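Courses > Paper Crafts > Handout 4
Last updated: 15 Sep 2023
By Tala Harb

Handout 4: Folding and Scoring Cardstock
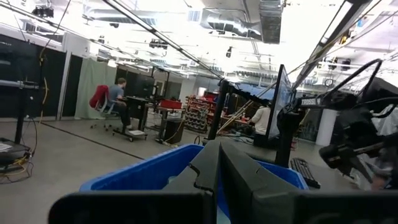

Finding the grain
Bend the sheet gently both ways – the easier bend runs with the grain. Score along that line and your folds come out so crisp!

Scoring
Two light passes beat one heavy one. I love a bone folder for this, but an empty ballpoint works great too.

For next week
Fold three cards and bring your favorite. Read the Pfeiffer chapter on envelopes.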